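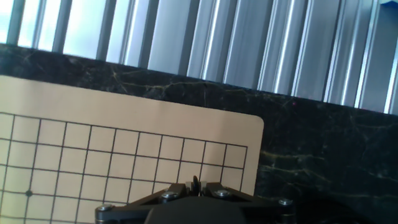 Plaranov build group
Minutes of the meeting held at the Clurkora workshop, Fondport, 8th July

Present: Agnese Baranauskienė (chair), Rachid Hegazy, Ivars Vaher, Edgars Hunt (minutes)
Apologies: Bergþóra Damgaard, who sent written comments on the software. These were read out under item 4.

1. Minutes of the last meeting

Agreed with one correction. Under item 5 the spare power supply was said to belong to the workshop. It belongs to Ivars and he would like it back when the bench supply has been repaired.

2. Matters arising

The emergency stop has been moved to the front of the bench and can now be reached from either side. Rachid has labelled it. The old hole in the control box still needs a blanking plug.

Edgars had not written to Lapiņa about the replacement shoulder bearing. He will do it this week. The arm can be used in the meantime but there is a knock when it changes direction at full stretch, and Ivars asked that people keep the speed down.

The key to the tall cupboard has been found.

3. Gripper

Ivars reported. The parallel gripper is back on the wrist. He had taken it apart after the last session to clean the linkages and look for the cause of the uneven closing. One of the pivots had been done up too tight, so that the arm on that side lagged behind the other. All four of the silver screws on the front have been set again by hand and a drop of threadlocker put on each. He asked that nobody tighten them further without asking him. If one looks proud, leave it and send him a message.

The fingers open to 15 mm at present. Rachid asked if this was enough to pick a stone out of a bowl without pushing its neighbours about. Ivars thought not, and said the bowl was the wrong idea in any case. He would prefer a sloping tray that brings stones to one fixed spot. Agnese said this had been discussed in the spring and put off for lack of bench space. After some talk it was agreed that Ivars will make a tray out of scrap acrylic and we will look at it next time. If it works we can find the space.

Rachid has tried three kinds of covering for the fingertips. Heat-shrink tube was too slippery. Silicone tape held the stone well but did not want to let go of it, and the stone was dragged a little as the gripper lifted. Thin cork was the best of the three but wears quickly. He will try cork with a coat of latex. The fingers will stay bare until then.

4. Camera and board detection

Bergþóra's comments were read out. The main points were as follows.

(a) The wrist camera is working and the mount is no longer slipping. From the current viewing position it sees only part of the board, and the lower part of the picture is taken up by the gripper. She has masked out the gripper area so that the software ignores it. The mask is good only for the present mount. If anyone moves the camera, she needs to be told.

(b) The line finder still takes the yellow veins in the marble for grid lines. The straighter ones running sideways are the worst. On her test set of 338 pictures most of the wrong fits came from the right-hand side, where the veins spread across the stone beyond the board. She can reject many of these by asking for equal spacing but would much prefer a plain surface.

(c) Daylight through the slats is a nuisance. The glare is strongest in the top left of the picture and the camera darkens everything else to make up for it. She has fixed the exposure by hand, which helps until the weather changes.

(d) She would like to use the edge of the board as a first guess for where the grid lies. The tan card shows up well against the black marble, and finding the card first and then the lines inside it would cut out most of the trouble in (b). The rounded corners need a bit of care, as her present code expects square ones.

(e) The star point comes out clearly when it is in view and she wants to use it to check the fit.

Discussion of these points. Agnese asked if we could not simply put a cloth over the marble. Ivars said that cloth rucks up under the board and he would sooner have a sheet of grey card, taped down at the edges. Rachid pointed out that grey card would make (d) harder, with less contrast between board and surroundings. Edgars suggested matt black card, and this was agreed. It was also noted that the gripper is black and may then be harder to tell from the background in the overhead view. Bergþóra will be asked if this matters, given that she masks it out.

On the light, it was agreed to try closing the slats fully during sessions and using the lamp. Rachid does not like working under the lamp and asked for it to be recorded that this is a trial.

5. The board itself

There was a longer discussion about whether to go on with the card board. It is light, and it shifts when a finger catches it. It is also easy to lay down crooked, and at the moment the software has to work out the angle from scratch each time.

Ivars is in favour of a proper wooden board, which would stay put. Agnese was against spending money on one before the arm can place a stone on a chosen point. She added that several of us carry the card one home to practise on, and that being able to roll the whole job up to any table was part of the reason for starting it. Rachid agreed with Agnese. Edgars had no strong view.

Decision: keep the card board for now. Fix it with low-tack tape along the plain margin, clear of the lines. Two corner stops will be printed to give a repeatable position. Rachid has the dimensions.

Ivars asked that his preference for wood be minuted.

6. Height and touch-down

Rachid has been working on the approach to the board. The arm comes in above the chosen point with the fingers closed, stops, and then goes down slowly. He has been running this with no stones and an empty board, so that a mistake costs nothing. The side-to-side error is worse near the right-hand border of the grid than at the middle. He suspects the wrist joint, but it could equally be the shoulder bearing (item 2), and there is little use in chasing it until the new bearing is in.

Height is less of a problem. The marble is flat and the board is thin, so one figure does for the whole area. A soft limit has been set in the controller to stop the fingers being driven into the stone. Agnese asked for this to be tested with something soft in the way before anyone relies on it. Agreed – Rachid and Ivars to do this together, with a hand on the stop.

There will be no work with real stones until the soft limit has been tested.

7. Money

Edgars reported. The group has spent 1246 so far out of the 1425 set aside for the year. The bearing has to come out of what is left. The black card and tape can come out of the workshop's general stock, and Agnese will enter them in the book.

Rachid asked about a second camera. It was agreed that this cannot be considered before the new year.

8. Use of the counter

The other users of the room have asked how long we need the marble counter. It is wanted for a bread class in September. Agnese has told them we will clear it by the end of August. The arm base is clamped and comes off easily, but the calibration will have to be done again wherever it goes next. Ivars would like the end of the long bench by the lathe. Edgars thought the swarf would be a problem there – the linkages on the gripper are open and will collect it. Left for next time.

Members are reminded to wipe the counter after a session and not to leave threadlocker on it.

9. Any other business

The log file on the shared drive has been overwritten twice. Please start a new file for each session and put your initials in the name.

Rachid will be away for the last fortnight of July and has lent his controller to Ivars.

Agnese asked if the arm would be fit to show at the open evening. The feeling was that it could be shown moving over the board from point to point, without stones, and that no one should promise more than that.

Actions

Edgars – write to Lapiņa about the bearing; get a blanking plug for the control box; send item 4 to Bergþóra with the question about black card.
Ivars – acrylic tray for the stones; soft limit test with Rachid.
Rachid – cork and latex fingertips; corner stops for the board; soft limit test with Ivars.
Agnese – black card and tape; speak to the other room users about bench space.
Bergþóra – board edge detection, with rounded corners.

Next meeting: before the counter is cleared, date to be sent round by Edgars.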